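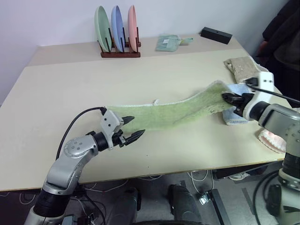 Bratotbridge Student Robotics › Project help › Towel folding, two arms

trullik_fan
right so our group has got the two arm towel project and we present in August. folding a towel by teleop is fine, anyone can do it after an hour. trained policy is a mess. it picks a corner then sort of dithers. we've got 53 demos. is that just too few?

nikidine
way too few. our lot had 2317 by the end and it still got confused by anything with a frilly edge

oMurin
Disagree. Number isn't the first thing I'd look at. Are all 53 done by the same person? Same grip, same order of hands?

trullik_fan
three of us, and no, everyone does it there own way. Teodoro goes left hand first, I go right. is that bad

oMurin
It's your dithering, I'd bet. Agree one order and write it on the wall. Then redo them.

nikidine
or keep the lot and get to 3000, variety is good for it in the end. throwing away data hurts

oMurin
In the end, maybe. They have till August and one bench. 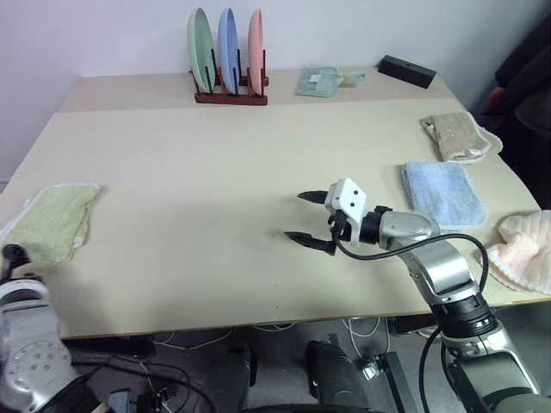
Where should the arms be when a demo starts?
Pick one open-gripper rest pose, save it, and send both arms back to it before every recording.

trullik_fan
ok that's going in the notes. we've just been starting from wherever

tvidal_2
Teodoro here. for the record left first is better – the cable on the right arm drags if you swing it over early. but fine, will do whatever we vote on

nikidine
tape the cable?

tvidal_2
did. comes off

bermudez_lab
Velcro straps, not tape. Also slow down. Most student demos I see are rushed and the fingers close before they're down at the cloth. Policy copies that and pinches air. Thin cloths are worse than thick ones for it. Start on one plain towel, leave the trimmed ones till later

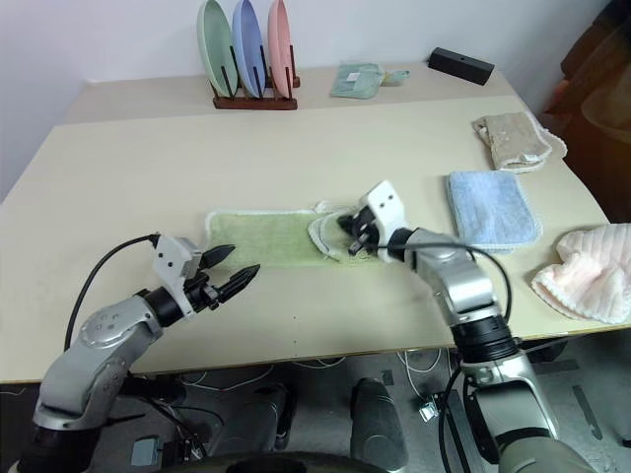
and keep whatever else is on the table where it is for the first batch. Shift things about once the basic fold works, not before.

nikidine
see I'd move stuff from day one. else it learns your table

bermudez_lab
Then you never know which thing broke it. Each to thier own.

oMurin
With Bermúdez on this one. Do 10 clean ones, train, look, then decide.

trullik_fan
10?? that won't fold anything

oMurin
Doesn't need to. You want to see if it reaches for the same corner each time. Quick check before you spend a week recording.

tvidal_2
can do that tomorrow. right hand first then, I give up

trullik_fan
ha. will post how it goes – need to find velcro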